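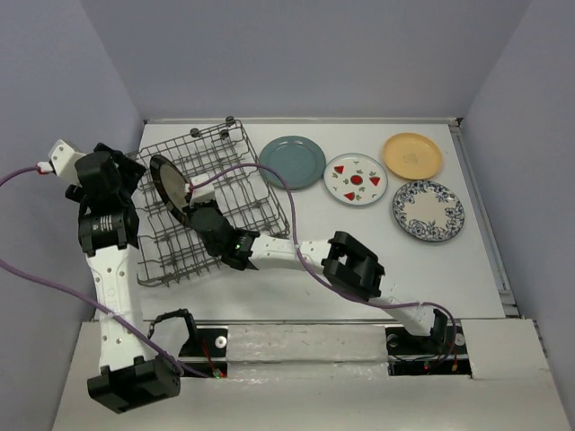

Section 4 of our report covers the operating rules we wrote for the two-arm bench cell and how well they held up during the term. The cell was shared by two project groups, and before the rules were written each group had its own habits for powering up, placing objects and ending a run. The test task was loading plates into a wire dish rack, which puts both grippers close to a fixed object and close to each other. Cable routing was the first item we had to settle. Each arm has a purple cable that leaves a connector on the gripper module, makes a loose curve and is tied to a white link before it goes down to the base. On the right arm the curve passes up over the rack, so the rules had to deal with rack height and wrist rotation together. One tie on the link fixes the cable at that link only; the length between the tie and the gripper module is free to move, and this free length is what rule 4.2.3 is about.

4.1 Sources and scope

We started from the general order of measures used in machine safety: remove the hazard by design, then guard it, then instruct the user. The arms are small, but a gripper can still pinch a finger and a dropped plate can still break. The walls close the cell on the left, the back and the right. The front is open at the ledge, where the arms are mounted, and all access by hand is from this side. Most of our rules therefore apply to the front.

The rules do not cover software updates, motor replacement or work on the power supply. Those tasks stayed with the lab engineer, Stojan Hoxha, under the existing lab procedure.

4.2 Rules adopted

4.2.1 Access. No hand crosses the front ledge while either arm is enabled. To move a plate or the rack, the operator stops both arms, confirms the stop out loud and then reaches in. Stopping only the nearer arm is not accepted.

4.2.2 Operators. Every session has 2 people, one at the controls and one watching the cell. The watcher holds the stop button and has no other task. The watcher may stop a run without giving a reason, and the stop is logged without comment.

4.2.3 Cables. Before the first run, each wrist is turned by hand through the range used in the task. The free length of cable must not catch on the rack, the other arm or a plate rim at any point. Ties are checked by pulling lightly. A missing tie ends the session until it is replaced.

4.2.4 Rack position. The rack may be placed at any angle the test plan calls for, but it has to rest flat on the work surface. The angle is recorded before the run.

4.2.5 Shared space. Only one gripper may be inside the outline of the rack and moving at a time. If the task needs both, the second arm waits in a held position until the first has stopped.

4.2.6 Plates. Chipped plates are removed at the start of the session. Plates outside the rack are laid flat, and none may overhang the edge of the work surface. Contact between neighboring plates is allowed.

4.2.7 Log. Every run gets one line: run number, operators, rack angle, result, stop used or not used.

4.3 Results

The plan called for 3,000 logged runs. We completed 1,991 before the cell was handed over on 7/17/23. The shortfall came mainly from rule 4.2.1, which made each reset slower than we had assumed in the schedule. We did not relax the rule to recover the time.

The log shows 10 stops by the watcher. Most were for a cable moving toward the rack tines during a wrist turn, and the others were for a plate slipping in the gripper. No injury was reported.

Rule 4.2.5 was the hardest to apply. "Inside the outline of the rack" is easy to judge from directly above and difficult from the front, where the watcher stands. Soudabeh Ranjbar and Afshin Amini read the same run differently more than once. A software limit on each arm would be better than a visual rule, and it would also fit the order of measures in 4.1, where instruction comes last.

The log format also had a weakness. It records that a stop was used but not which arm was moving, so the stops cannot be assigned to the left or right arm afterward.

4.4 Changes proposed

Niloufar Rezaei has drafted a second version for the next group, which takes over the cell in August. It makes these changes:

- 4.2.3: a second tie point close to the wrist, with the free length measured and written on the setup sheet
- 4.2.5: replaced by a position limit in the controller, tested at the start of each session
- 4.2.7: one added column for the moving arm

Rules 4.2.1 and 4.2.2 are unchanged. Fatemeh Hosseinzadeh reviewed the draft and asked that the spoken confirmation in 4.2.1 use a fixed phrase. The phrase has not been chosen yet. The blank setup sheet is in Appendix B.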